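책상에 펠트를 깔고 나서 바뀐 점, 그리고 소품 정리 기준

2025년 7월 28일

작업용 테이블 상판에 흠집이 늘어서 펠트 천을 씌운 것이 4월이다. 그동안 쓰면서 적어 둔 내용을 정리한다. 구매 추천 글은 아니고, 같은 구성을 고려하는 사람에게 참고가 될 만한 수치와 문제점 위주로 쓴다.

천은 두께 2mm짜리 펠트다. 처음에는 고무 매트를 생각했다. Winora에서 나오는 매트 샘플을 받아 보았는데 표면 마찰은 충분했지만 냄새가 빠지지 않았고, 모서리가 말려 올라왔다. 펠트는 재단이 쉽고 모서리를 둥글게 처리하기도 편하다. 색은 짙은 청록 계열로 골랐다. 밝은 회색과 검정도 비교했다. 회색은 얼룩이 바로 보이고, 검정은 먼지와 실오라기가 전부 드러난다. 짙은 청록은 그 중간이고, 표면에 미세한 얼룩무늬 같은 결이 있어서 작은 먼지는 잘 눈에 띄지 않는다.

고정 방식은 두 번 바꿨다. 처음에는 양면테이프를 가장자리에만 둘렀는데 가운데가 들떠서 물건을 밀면 천이 같이 밀렸다. 지금은 뒷면 전체에 얇은 점착 시트를 붙여서 쓴다. 시트를 붙일 때는 한쪽 끝에서 시작해 반대쪽으로 밀면서 공기를 빼야 한다. 중간부터 누르면 주름이 남고, 남은 주름은 다림질로도 펴지지 않는다. 나는 한 번 실패해서 천을 새로 잘랐다.

소음은 확실히 줄었다. 플라스틱 블록을 내려놓을 때 나던 딱딱한 소리가 거의 없어졌다. 측정 장비는 없어서 체감으로만 적는다. 둥근 물건이 구르는 문제도 나아졌다. 맨 상판에서는 공 모양 소품을 놓으면 끝까지 굴러갔는데, 펠트 위에서는 놓은 자리에서 멈춘다. 다만 상판 수평이 맞지 않으면 펠트를 깔아도 조금씩 움직인다. 수평계로 먼저 확인하고 다리 높이를 조절하는 편이 낫다.

뒤쪽에는 엮은 무늬의 접이식 가림막을 세웠다. 대나무인지 라탄인지는 판매 페이지에도 분명하지 않았다. 목적은 두 가지로, 뒤편 선반이 시야에 들어오지 않게 하는 것과 창 쪽 빛을 누그러뜨리는 것이다. 일자로 펴면 쉽게 넘어지기 때문에 오른쪽을 앞으로 꺾어 테이블 옆을 감싸도록 배치했다. 이렇게 하면 별도의 받침 없이 선다. 엮은 틈에 먼지가 끼는 것이 단점이고, 젖은 걸레보다 마른 붓이 잘 듣는다.

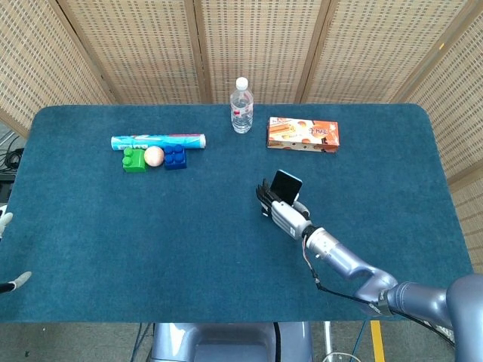 펠트와 가림막을 설치한 테이블. 앞줄에 블록과 복숭아색 공, 뒤쪽에 생수병과 웨이퍼 롤 과자 상자.

다음은 올려 두는 물건의 기준이다. 테이블 위에 아무것이나 쌓이기 시작하면 천을 깐 의미가 없어져서 규칙을 정했다.

첫째, 작은 물건은 앞줄에 둔다. 초록색 블록과 파란색 블록, 그 사이의 공이 여기에 해당한다. 높이가 낮은 것을 앞에 두면 뒤의 물건에 가려지지 않는다. 블록은 윗면의 돌기에 먼지가 잘 쌓이므로 천과 같이 청소한다.

둘째, 키가 큰 물건은 뒤쪽 가장자리에 둔다. 물병이 대표적이다. 펠트 위에서는 바닥이 좁은 병의 안정성이 조금 떨어진다. 빈 병은 팔꿈치만 스쳐도 넘어가고, 물이 많이 든 병은 잘 버틴다. 그래서 병은 반 이하로 줄면 치운다. 뚜껑은 항상 닫아 둔다. 펠트가 물을 먹으면 마르는 데 오래 걸린다. 한 번 반 컵 정도를 쏟은 적이 있는데 겉은 금방 말랐고 점착 시트 쪽은 다음 날까지 축축했다.

셋째, 원통형 물건은 눕혀 두어도 된다. 하늘색과 흰색이 섞인 원통이 그런 경우다. 세우는 것보다 높이를 덜 차지하고, 펠트의 마찰 덕분에 굴러가지 않는다. 단, 가장자리에서 손바닥 하나 이상 안쪽에 놓는다.

넷째, 종이 상자는 넓은 면이 바닥에 닿게 눕힌다. 주황색과 흰색으로 인쇄된 과자 상자처럼 가벼운 것은 세워 두면 선풍기 바람에 넘어진다. 과자를 뜯은 뒤에는 테이블에서 먹지 않는다. 웨이퍼 부스러기는 펠트 섬유 사이로 들어가면 테이프로도 잘 떨어지지 않는다. 이 부분은 규칙이라기보다 경험에서 나온 금지 사항이다.

청소는 솔질, 테이프 롤러, 물수건 순서로 한다. 물수건을 먼저 쓰면 먼지가 뭉쳐서 섬유에 붙는다. 솔은 한 방향으로만 쓴다. 여러 방향으로 문지르면 보풀이 일어나고, 보풀이 일어난 자리는 빛의 각도에 따라 색이 달라 보인다. 롤러는 Sakai라는 문구점에서 산 60mm 폭 제품을 쓴다. 폭이 넓은 것도 써 봤지만 물건 사이에 넣기 어려웠다.

비용은 천 자체보다 점착 시트가 더 들었다. 시트는 Planden에서 주문했고 배송비가 2000원 붙었다. 재단 실패분을 포함해도 상판을 교체하는 것보다는 훨씬 싸다.

예전 글에 댓글로 에미코 다나베 님이 여름철 변색에 대해 물으셨는데, 아직까지 눈에 띄는 차이는 없다. 비교용으로 자투리 천을 서랍에 넣어 두었으니 가을에 꺼내서 대조할 예정이다. 가림막 경첩이 조금 뻑뻑해진 것도 그때 같이 손볼 생각이다.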